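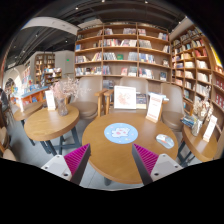
Round tables and armchairs at Darudau. The light-blue decal sits near the middle of the wood top.

The round café table has a practical advantage over the square one: it has no corners to catch a hip or a coat pocket. It also has a known fault. Two square tables can be pushed together to seat a larger party, and two round ones leave a gap on either side of the point where they touch. Darudau, which opened its ground-floor room in December, has accepted the fault and furnished accordingly.

The tables have honey-brown wood tops with a rounded edge. A sharp edge shows knocks early and is uncomfortable under the forearm. A rounded one spreads the load and can be sanded back locally when the finish wears. The house oils its tops every 9 weeks, before opening, and leaves them bare until the afternoon.

Seating is the less usual choice. Beige upholstered armchairs with light wooden armrests and legs take more floor than a dining chair, and the arms set a limit on how far each one can be drawn in. The supplier, Floseck, recommends a clear strip behind each chair for service. The first plan drawn up for the room ignored this and was abandoned after 2 evenings. The present one gives up several covers and seats 77.

Pale upholstery in a room that serves coffee needs a cleaning routine. Seats are brushed daily and spot-treated with water and a neutral soap, working from the outside of a mark inwards. Backs need less attention than seats, and the wooden armrests need more than either, as hands leave a dull patch at the front end within a month or two.

Then there is the matter of what stands on the table. Every fixed item reduces the area left for plates. A framed card and a table-tent sign at the far edge cost little, provided they stay there. A vase of dried pale pink blossoms is a different case: the foot is small but the spray fans out well beyond it, and a tall glass placed underneath will be knocked. Darudau's rule is one vase to a table and a menu card beside it.

The decal, printed with a white and pink cartoon figure and tiny stars, takes up no height at all. Its weak point is the rim, where crumbs and cloth fibres collect. Virora, who print the set, supplied 200 in the first batch. They are lifted with warm air and a plastic scraper before each oiling, and new ones go on once the surface has cured.

A second room, with fixed benches along one wall, is being fitted by Bach. It will use the same round tops.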